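The Long Road to an Empty Dish Rack

By Sabine Stüber
December

My grandmother had a rule that whoever cooked did not wash up, and since she did all the cooking, the rest of us got very good at drying. I thought of her more than once on the Monday I spent at Bivow, a small robotics outfit in Flisham that has been trying for the better part of four years to teach a machine to put away mugs.

Mugs! I had come expecting something grander. I had read the same breathless stories you have, with the humanoid folding shirts and the kitchen that cooks your supper while you sit in traffic, and I suppose I was hoping to be told that my own sink would be somebody else's problem by spring. Instead I was given a stool, a very good cup of tea, and a morning of watching two arms think about crockery.

I should say that they are lovely to watch. The arms hang down over the table (I had pictured them bolted to a floor, like the ones that weld cars) and when they move well, they move the way a careful person does in somebody else's kitchen, a little slow near the handles. The system that runs them is called Wukine, and it learns mostly by being shown. A person guides the arms through a chore, again and again, and the software tries to work out what mattered and what didn't. It took 401 of these lessons before anyone at the company was willing to let me see it hang up a mug by itself.

It managed nicely, too, most of the time. I watched 50 tries over the course of the morning, and I'll admit that somewhere in the middle I began to root for it out loud. What tripped it up was never quite what I would have guessed. A mug turned so its handle faced away could stop everything for a long moment. One of the arms would come down, hover, go back up, and come down again from the other side, exactly like my husband looking for the mustard.

That is the trouble with housework, and it's why a factory has been the easier place for robots all along. A factory can promise that the part will arrive in the same spot, facing the same way, all day long. At Usman, a packing plant on the other side of town where I stopped in the afternoon, the machines lift boxes onto pallets at a pace that made me want to sit down, and they have done it for years. But the boxes are all one size, and the woman running the line told me that when a crushed one comes through, she still walks over and picks it off by hand. She does it without breaking her stride — I don't think she even counts it as a task.

A home makes no promises of that kind. The milk gets left out. Somebody knocks over a stand and goes off to answer the phone. There are mugs with fat handles and mugs with square ones, and mugs that a child has decided belong in the bathtub. You and I take all of it in at a glance and start tidying before we've finished being annoyed.

So can a machine do the chores yet? A few of them, slowly, on a good table with someone standing by. The people at Bivow would like to have 2 test kitchens running by next winter, with real cupboards and real clutter, and they were refreshingly shy about promising anything past that. I asked one of the engineers if he had a robot helping out at his own house. He has a dishwasher, he said, and he's very fond of it, though he still has to empty it himself.
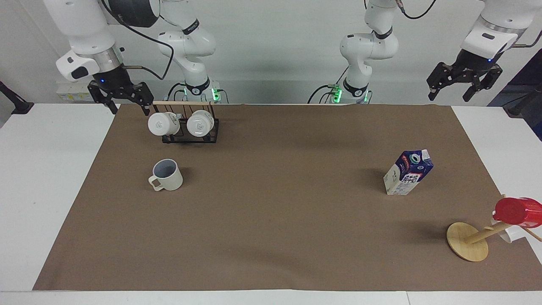

I drove home in the dark thinking about that, and about how much my hands know that I have never had to explain to anyone. There was a sinkful waiting from breakfast. I washed, and for once I let everything drip dry on the rack, which my grandmother would not have allowed, and then I went up to bed.

Related stories
The Repair Shop That Won't Give Up on Your Toaster
What Our Readers Keep in the Junk Drawer
A Night Shift at the Flisham Bakery
Learning to Iron at Fifty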